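Workbench > Hands and Arms > Notes

Two hands, one mattress

Mar 18, 2026

I have spent most of my adult life avoiding making the bed, so there's some justice in the fact that I now spend my working hours trying to get a machine to do it for me. By February I had stopped pretending this was a short project.

The question was a dull one, and I like those. We have two hands that will bolt onto the same wrist. One is a plain Bruveck gripper, which opens and closes and has no further opinions. The other is the Livwood hand, with more fingers, more joints, more wiring, and a manual that runs to 106 pages and uses the word "intuitive" in the first paragraph. I wanted to know which one I'd trust with a piece of cloth.

The lazy way to compare them is one after the other on the same arm. I did that for a while. Then I got tired of swapping wrists and put the Bruveck on the right and the Livwood on the left, and let them take turns. The mounting bolts are 3 mm and roll beautifully under furniture, so this has saved me a lot of time on my stomach with a flashlight.

Cloth is rude to grippers. A block sits there and waits. Cloth slides, bunches, hides its own edge, and when you finally get hold of it you find you have two layers and some of the mattress cover too. The trick with the plain gripper is to push down first, let the fabric wrinkle up between the fingers, and then close. It's ugly. It works far more often than trying to pick out an edge like a civilized person.

The pressing down is where the controller comes in. I started with the one from Prurnstead, which wants to be told a position and will go to that position if it has to go through the bed to get there. On a hard table that's fine, up to the moment it isn't. On a mattress, the surface moves away as you push, so the arm thinks it hasn't arrived and leans in harder. I switched to limiting the force and letting the height sort itself out, and the leaning stopped. 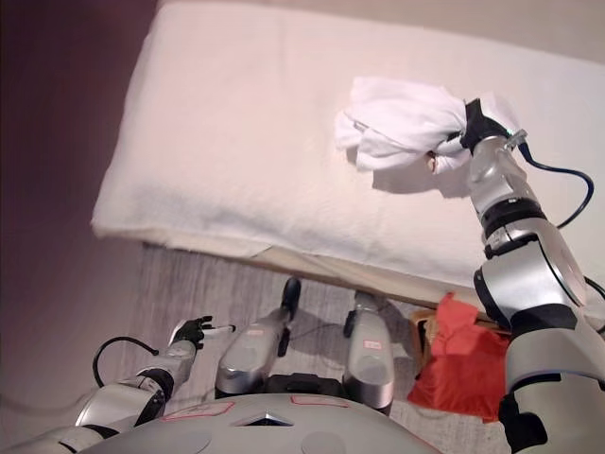

Hordiienko wrote in after my last post to say that I was blaming the hand for what the wrist was doing, and that a stiff wrist would make any gripper look clumsy on a soft surface. Lock the last joint less tightly, the message went on, and try the cheap one again before you spend any more money.

I resent how useful this was. I loosened the wrist, ran the same grabs again, and the Bruveck got better right away. The Livwood got better too, but it had further to go, mainly because one of its fingers likes to arrive late and push the cloth out of the grip the others have just made.

In its defense, the fancy hand is lovely with small stiff things. Give it something thin and it will hold it between its fingers all afternoon like somebody waiting for a bus. If my bed were covered in popsicle sticks I'd be recommending it to everyone. It also costs $700 more, and for bedding I can't see where the $700 went.

The cables are the other thing. Both sides need some slack so the wrist can turn, and slack means loops, and loops catch on whatever is nearby. I've tried tying them closer to the forearm, and then the wrist runs out of turn right when it's getting somewhere. For now the loops stay, and I keep a hand near the stop button -- my own hand, the third and least advanced of the set.

So the Bruveck gets the cloth work for now. I still want to try softer pads on the fingertips, since the stock ones are hard and a bit slick, and I want another go at the late finger before I send the Livwood a stern email. The pillow can wait. I've looked at the pillow and I'm not ready.

Recent posts
- Wrist swaps, and where the bolts go
- Prurnstead controller: first week
- Fingertip pads I have ruined
- Why I turned the head camera down a bit
- Towels are just small beds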